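机器人操作实践课 讲义四
手持夹爪的示教采集:从走位到整理数据

各位同学好。上一讲我们把坐标系的事情讲完了,课后收到不少提问,多数集中在“我推公式都会,一到动手就乱”。这很正常,我自己当年也是这样。所以这一讲公式很少,主要讲手上的功夫,大家可以放松一点来听,但请把讲义带到实验区,边做边翻。

一、先说说这一讲要做什么

本课程的期末项目叫 Gitotari,老同学应该听说过。目标说起来很朴素:让机械臂学会在普通的房间里取放日常物品,比如柜子里的饮料瓶、零食袋,桌上的杯子。每组要交 40 条合格的示教片段,再加一份说明文档。往年有的组一口气录了很多,最后能用的却凑不够数,熬到期末前一晚还在补录,很辛苦。我希望今年大家把劲儿用在前面。

示教时一人双手各持一个夹爪,头上戴头戴设备。同组的其他人负责看屏幕、记日志和复位物品,轮着来,每个人都要上手。请不要因为某位同学做得熟练就让他一直做,期末答辩我会随机请人演示的,到时候可别怪老师没有提醒。

二、动手之前

先看场地。我们不把房间收拾成样板间,桌椅、水壶、柜子都留在原处,机械臂以后要面对的就是这样的环境。但有几样东西还是要管:地上的电源线要看清楚走向,转身时容易绊到;柜门如果打开着,录之前就想好自己站在哪一侧,别让手肘撞上门边;椅子推到不挡脚的位置。

再看设备。两个夹爪上的标记块要擦干净,黑白图案上有指纹或者贴歪了,后面解算位姿时就会一跳一跳的,补都补不回来。指示灯亮绿色再开始。这个绿灯的事情我每年都要讲好几遍,每年还是有组录完才发现其中一只没连上,白白忙了一下午。

然后是起始姿势。站稳,两臂自然前伸,夹爪朝前朝下,眼睛看着两只夹爪之间的地方,停两拍,再去做动作。停的这两拍对齐时间戳时很有用,请务必养成习惯。

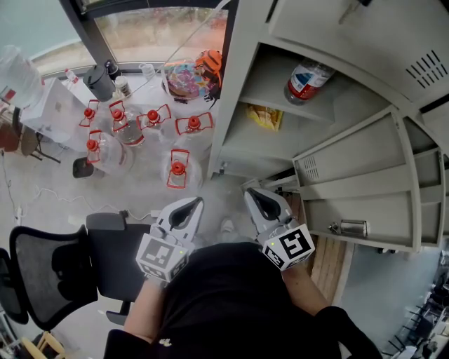

起始姿势做完以后,不要急着伸手。先在心里把整条动作过一遍:哪只手取,哪只手扶,东西放到哪里,放完以后手退到哪里。有的同学喜欢边做边想,手悬在半空犹豫,模型学到的也就是犹豫。我们组里管这种片段叫“发呆片”,一律退回重录,语气再诚恳也没有用(笑)。

三、动作本身的要求

1. 速度。比平时慢一些,但要连贯。慢到自己觉得有点别扭,通常就差不多了。

2. 视线。头跟着手走,手往柜子里伸的时候,头也要转过去一点。很多同学手到了,头还停在桌子那边,头部视角里什么都没有,这样的片段只剩下夹爪自己的视角,价值就打了折扣。

3. 接近方向。取瓶子尽量从侧面进,夹住瓶身中段。透明的瓶子和透明的水桶都比较难,反光多,边缘看不清楚,建议每组先拿标签颜色鲜明的瓶子练手,再慢慢加难度。袋装零食是软的,夹得太浅会滑,太深又会把旁边的东西带出来,请多试几次,找到手感。

4. 双手配合。两只夹爪靠得太近时,会互相挡住标记。把不用的那只手稍微放低、往外让一点,等需要它帮忙时再过来。

5. 收尾。放下物品后,夹爪完全张开,沿原路退出,回到起始姿势,再停两拍。少了收尾的片段不算合格。

四、夹爪视角要看什么

每录完一小批,就停下来回放,不要攒到最后。头部视角大家都会看,夹爪视角却常常被跳过去,其实问题大多出在那里。夹爪上的镜头是广角的,窗框、柜边看起来都会弯,不用紧张,标定以后会处理。要看的是这么几件事:两根手指是不是一直在画面下方,位置有没有松动;目标物品在夹住之前有没有被手指完全挡住;另一只夹爪进入画面时,标记还能不能认出来;窗户那边会不会太亮,把柜子里面压得很暗。

最后这一条在我们的场地特别要注意。窗户离柜子近,夹爪一转向窗边,曝光就跟着变,再转回柜子里,头一小段会偏黑。办法也简单,转回来以后慢一点进柜子就好。
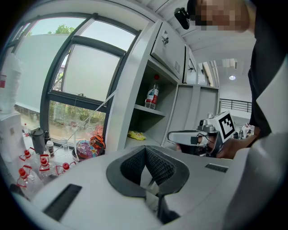

图2 夹爪视角:近处为手指,远处为窗户与灰色柜子,右侧可见另一只夹爪

五、日志怎么记

日志用课程网站上的 Vulen 模板,7 个字段都要填,别嫌麻烦。最容易漏的是“复位情况”,也就是录下一条之前,物品有没有放回、放在了哪里。物品位置每次要有一点变化,完全一样的摆法录再多也学不到什么;变化太大又难收敛,同一层隔板上左右挪一挪,换个朝向,就很好。

去年 Buenaventura 组的日志写得最认真,连谁中途喝了口水都记了下来,读着挺有意思。当然不必细到那个程度,不过他们后来查一条异常轨迹时,只花了一小会儿就找到了原因,是标记块松了。他们的日志放在共享文件夹里,编号 748,大家可以参考。

六、本周作业

每组先交 4 条练习片段,取瓶子和取零食袋各两条,连同日志一起上传。不要求完美,但要求每个人至少操作过一次。上传之前请组内互相看一遍,把自己觉得不满意的地方写在备注里,我会按备注来给意见。想挑战一下的同学,可以加一条双手配合的:一只手扶住柜门,另一只手取物。

实验区开放到晚上九点,离开前把夹爪放回充电座,柜门关好,地上的线收一收。手腕酸的同学记得休息,夹爪举久了真的挺累,两个人换着来,效率反而高。

下一讲我们开始用 Nullham 工具做轨迹回放和裁剪,请提前装好,装不上的把报错截图发到课程群里。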